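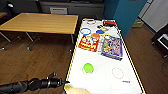

Brivau arm and gripper: read the quote twice before you sign

We paid 847 pounds for the Brivau gripper set, and I'll say at the start that it isn't a bad piece of kit. My quarrel is with how it's sold. The price on the website gets you the gripper and its mounting plate. It doesn't get you the cable, the spare finger pads or the year of software updates, and by the time those were in the basket we had spent another 26 per cent. The arm is a separate purchase again.

What we wanted it for was dull. Pick up a lid, move it, put it down, then do the same with a flat card. Lids go well. It closes evenly, lets go when told, and I have no complaints about the noise. Cards are another matter. Brivau's sales page says the fingers will handle "thin and flat items", and they will, if the item is stiff and you have left a corner sticking over the edge of the table. A card lying flush on a smooth top is a coin toss. I wouldn't budget for it as a solved problem, and I'd be wary of any supplier who tells you it is.

Setting up took us most of a Tuesday. The printed guide covers an older mounting plate, and the correct pages are on the website under a product name that doesn't match the one on the box. Support did answer, politely, with a link to the same wrong guide.

Then there's upkeep. The brochure promises up to 10 months between services and doesn't say how many hours a day that assumes. I asked. I was sent the brochure. If you run yours every working day, put money aside for finger pads and at least one replacement cable, and ask for both prices in writing before you order. Ours were quoted over the phone and came out higher on the invoice.

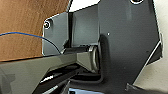

Thandeka Zulu wrote in after my first draft went round to say I was being hard on Brivau, and that the Kaltton set she had on trial cost 883 pounds with the cable included and was slower to close on everything she tried. She also thought that a buyer who doesn't ask what's in the box has only themselves to blame.

Fair enough on the speed. I don't agree about the box. A gripper without a cable is a paperweight, and a price that leaves it out is a price meant to look smaller than the next one down the list. Put her figure beside what we really paid and the Kaltton is the cheaper of the two.

The other thing I'd warn about is planning too far ahead. It is very easy, once an arm is sorting lids on a table, to start talking about the washing-up.

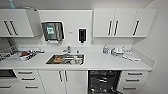

Loading and unloading a dishwasher means bowls inside bowls, cutlery, wet surfaces and a rack that moves when you touch it. The Brivau rep was keen to talk about all that, and wanted to sell us the bigger fingers in April on the strength of it. I asked for a trial first, on our own crockery, with the fingers returned at their cost if they weren't up to it. I'm still waiting for a reply.

So my advice is to buy for the job you have now. If that's lids, cups and other things with a decent edge, the Brivau will do it, and I'd give it three stars out of five. Get the full quote with cable, pads and software on one sheet, and knock a star off if they won't send it.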